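Section 4: Setting Up Your Edoline Upright Fabric Steamer

Now for the fun part! Once the pole is up and the tank is full, you can freshen almost anything soft in the house, from curtains and coats to throws and the big stuff that never fits in a washing machine. Take your time with the first set-up. After that it goes quickly.

4.1 Putting the pole together

1. Stand the base on a hard, level floor with the wheels locked.
2. Slide the lower pole into the socket until it clicks.
3. Open both pole clamps, pull the pole up to the height you like, and close the clamps.
4. Hook the hose holder onto the top of the pole and hang the steam head on it.
5. Screw the hose collar onto the base, hand tight only.

Note: The hose should rise straight up from the base. If it sags in a loop, water collects in the low spot and you'll hear a gurgle. Lift the head above your shoulder for a moment and it drains right back.
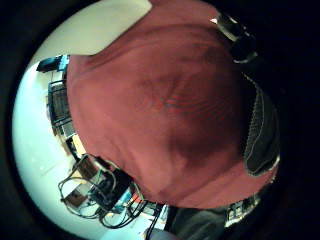

4.2 Filling the tank

1. Unplug the steamer.
2. Lift the tank by its handle and turn it upside down.
3. Unscrew the cap and fill with cold tap water up to the MAX line.
4. Replace the cap, turn the tank over, and press it down into the base.

If your tap water is hard, mix it half and half with distilled water. The Grernton scale filter in the base does a great job, but it will last a lot longer this way.

Caution: Never add perfume, vinegar, or starch to the tank. They can damage the heater and spot your fabrics.

4.3 Your first run

1. Plug in and turn the dial to Low. The light blinks while the water heats.
2. When the light stays on, point the head away from you and let it steam for over 20 seconds. A little spitting is normal on a new machine.
3. Turn the dial to the setting you need.

Low: silk, satin, thin synthetics
Medium: wool, knits, fleece, most blends
High: cotton, canvas, linen

4.4 Larger pieces

Rugs, cushion covers, and blankets look wonderful after a good steaming! Clip on the Brophy wide brush, pick Medium, and work in long slow passes with the pile. Keep the head moving, and try a hidden corner first. Let everything dry fully before you fold it or walk on it. 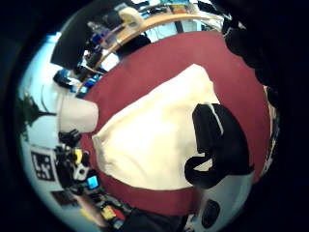 Cream-colored textile lying on a round red rug.

Caution: Steam burns. Keep your free hand well clear of the head, and never steam clothing while someone is wearing it.

4.5 Bags, straps, and trim

1. Empty the pockets and open every zipper.
2. Hold handles and straps out of the way and steam the panels first.
3. Go over the straps on Low, keeping a hand's width between the head and any plastic fittings.
4. Stuff the bag with a clean towel so it dries in shape.

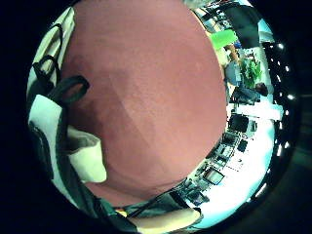 White bag with black loop handles against brownish-red fabric.

4.6 Descaling

Descale after every 40 hours of use. Mix one packet of Surndale descaler with 600 ml of cold water, pour it into the base drain, wait for the time printed on the packet, and tip it out over a sink. Rinse twice with plain water. The steamer must be unplugged and completely cool before you start.

For replacement filters and brushes, see Section 7.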